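Coin cell drain on wearable blinky, what am I missing

solderwick
Posted Jun 10, 2024

ok so board is a little fox face, 4 LEDs, one button, CR2032 holder on the back. Chip is the Toltum part everybody on here used for the May swap. Cell is flat by the next morning even with the LEDs off. Supposed to be in sleep. Button wakes it up fine, pattern plays, LEDs go out, then I guess it just sits there eating the battery.

Not using a regulator. No pullup on the button except the internal one. Code is basically the sleep sample with my pattern pasted in. Any ideas before I order the next batch of boards?

pinhole_pete
measure it. meter in series with the cell, uA range, tell us the number. everything else is guessing

solderwick
My meter only does mA properly, the uA range has a blown fuse. Reads 0.00 on mA when asleep so it's not huge

grumbleboard
0.00 on a mA range can still be a few uA or it can be a lot more, depends on the meter. Replace the fuse. Seriously, two bucks.

My bet is floating pins. Unused inputs left floating will burn current all night. Set every unused pin to output low or turn on the pullups before you sleep. I had the exact same thing on a moth badge and it was that.

tinwhistle
disagree, floating pins wont kill a fresh cell overnight on that chip. More likely the ADC or brownout detect is left on. or he's never really getting to sleep, just stuck in the loop with LEDs off. Looks the same from outside

grumbleboard
It did on mine. Depends where the pins float to.

tinwhistle
on yours you also had a Frade charge pump hanging off the rail, we went through this in your thread

grumbleboard
Fair, forgot about the pump. Still set the pins though.

solderwick
Ordered fuses. In the meantime I turned off ADC and set all the spare pins low. Took a new cell, left it overnight, still lights up this morning but dimmer. So better?? But not fixed I think. Brownout I can't figure out, the sample has it as a fuse setting and I don't want to brick the one good board

pinhole_pete
wont brick it. just read the fuses first, write them down

mossy_relay
Hi, lurker mostly. Where did you get the cells? Had a strip of no name ones from the Nisthorpe swap meet and half were nearly dead in the packet. Wasted a whole weekend on my code.
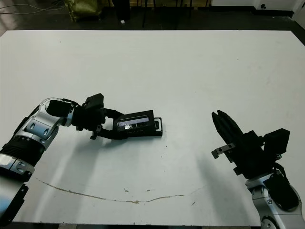
Other thing for solderwick, check the board itself under the battery holder. Flux left under there can leak a bit of current, specially no-clean that never got hot enough. Scrub it with IPA and a toothbrush and let it dry. And do it on something pale, a white top with a few gray smudges on it is fine, dropped screws and bits of solder show right up on that. I lost so many parts on my old dark green mat. Then test again with a cell from a proper shop.

tinwhistle
flux leak is real but tiny. wouldnt be my first stop

mossy_relay
Not saying first, just cheap to rule out. Took me 10 minutes

quietcapacitor
Whats the decoupling cap? If it's a big tantalum or an electrolytic those leak too. Saw somebody put 100 uF across a coin cell to help with the LED surge and the cap was most of the sleep current.

solderwick
It IS 100 uF. electrolytic. Copied it from the Gristari kit schematic

quietcapacitor
There you go maybe. Swap it for a ceramic, 10 uF is plenty for a blinky.

grumbleboard
Gristari kit has a slide switch so leakage never mattered to them. You took the cap and left off the switch lol

solderwick
...yes

pinhole_pete
still want to see a number

solderwick
Fuse came. Number as it was, old cap, brownout on: 31 uA. Pulled the cap: 22. Cleaned under the holder, no change (sorry mossy). Turned brownout off: 3. So thats mostly brownout with the cap on top

tinwhistle
told you

grumbleboard
31 uA doesn't flatten a 2032 overnight tho. Thats months.

pinhole_pete
^ this. something else going on. either it wasnt sleeping before you fixed the ADC stuff or the cells are junk

solderwick
The cells came in a bag of 100, no brand. Guess mossy gets that one after all. Got a real one from the drugstore, will leave it in this week and post back. Also adding a slide switch to the next rev so dont yell at me

mossy_relay
put the switch where the pin back doesnt rub on it. ask me how I know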